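Zellville Community Help
Home & Furniture > Desks, cabinets and shelves

Scuffs along the bottom of a pale desk side, and how to stop them coming back
Posted September 20, 2023, viewed 371 times

Marmaladejar

Hello everyone, and sorry in advance if this has been asked before. I did have a look through the older threads but most of them are about table tops and mine is a slightly different problem.

We bought a desk second-hand in January from a family moving to the coast. It's one of the Risness ones, the sort with solid sides instead of legs, in a pale wood finish with the grain showing, and I'm terribly fond of it. It lives in our back room, side-on to the door, so everybody who comes in walks right past the end panel. And that's the trouble! The bottom of that panel is getting a proper collection of dark marks, all at shoe height. Some look like rubber rubbed off on it and some look like the finish might be a bit dented, though it's hard to tell on my hands and knees with a torch.

I've tried a damp cloth, which did nothing, and then a damp cloth with washing-up liquid, which did a little. I'm nervous of going any further because I don't know whether it's real wood, veneer or just a printed surface, and the previous owners didn't know either (they'd had it from his sister). My husband wants to have a go with a scouring pad and I have hidden the scouring pads.

So, two things really. What will shift the marks without spoiling the finish? And is there anything I can do afterwards so that I'm not doing it again every month? Turning the desk round isn't possible, I'm afraid, as the radiator is where it is and the desk is 900 mm deep, so it only goes in one way.

Thank you so much in advance, you were all lovely about my curtain rail.

Fennimore61

Magic sponge. Job done.

Put a felt strip on it or something after. Or take your shoes off at the door like we do.

Marmaladejar

Thank you Fennimore! I did wonder about those sponges but isn't there a bit of scrubbing powder effect to them? And you're quite right about the shoes but we've got people in and out all day and I haven't the heart to ask the boiler man.

Lower Thripp

Please hold off with the magic sponge, or at least leave it as your very last resort. They're a fine abrasive, and on a satin finish you can end up with a shiny patch exactly where the mark used to be, which catches the light every time you walk in. I did it to my mother's sideboard and we both pretended not to notice for years.

First find out what you've got. Look at the back edge of the panel, or the underside if you can get a mirror under it. If the grain carries on round the corner and you can see end grain, it's solid. If there's a thin line where the face meets the core, it could be veneer or it could be a printed surface, and then it's worth looking for a repeat in the pattern. A printed grain usually repeats itself somewhere, and once you've found it you can't stop seeing it. If you still can't decide, treat it as veneer and you won't go far wrong.

Now the marks. Rubber from shoes sits on top of the finish more often than not, so you want something that lifts it without cutting. I start with an ordinary white pencil rubber, the soft kind, never a coloured one. Rub gently along the grain and brush the crumbs away as you go. It's slow and a bit silly, sitting on the floor rubbing out your furniture, but you'd be surprised how much comes off. Put a cushion down first.

For whatever's left I use a few drops of Sarıgül wood soap in a bowl of lukewarm water, with an old T-shirt wrung out until it's hardly damp. Wipe along the grain, then dry it straight away. Keep an eye on the very bottom edge in particular. If the panel stands directly on the floor, any water that runs down will sit there and creep in, and a swollen bottom edge is a great deal harder to live with than a scuff. The same goes for mopping, by the way. I stop the mop a good hand's width short and do the last bit with a cloth.

Try all of this somewhere out of sight before you do the side that faces the door. Yes, I know everyone says so, and yes, I know hardly anyone does it.

Dents are another matter. On solid wood you can sometimes raise a small one with a damp cloth and a warm iron, but I wouldn't go near veneer or a printed surface with an iron. A wax filler stick in a pale oak or birch colour is kinder. Buy one a shade lighter than you think you need, as they go on darker.

As for keeping it nice, I've been through most of the options. Felt strips collect fluff and look dreadful by Christmas. Clear film works if you can get it on without bubbles, which I can't. What I've settled on is a coat of clear paste wax low down, buffed well and done again every six months when I remember. Marks then tend to sit in the wax and come away with a dry cloth. Wax won't do much on a printed surface, so if that's what yours is, I'd look at the stick-on clear kick strips from Pokville, which you cut with scissors and can peel off again if you warm them with a hairdryer. Go gently when you peel.

And if you can shift the desk even a little further from the line people walk along, do. It's nearly always toes that catch it, as people are looking at whoever they've come to see and their feet are left to get on with it. Moving a small rug across so that it nudges everyone wide of the panel did more for ours than any of the potions. Ours is pale with the woodgrain showing too, and it goes right down to the floor, so I do sympathise. 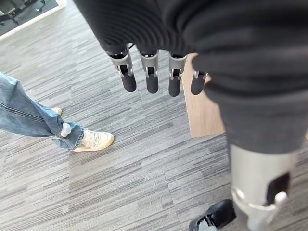 Perihan Polat
The pencil rubber worked on my bookcase, thank you! I'd only add that you should wash the cloth out often when you get to the soap stage, or you end up spreading the grey about. Mine is veneer, I think, and I did the bottom edge with a barely damp cotton bud and it came up lovely. Marmaladejar, do let us know how you get on, and keep those scouring pads hidden.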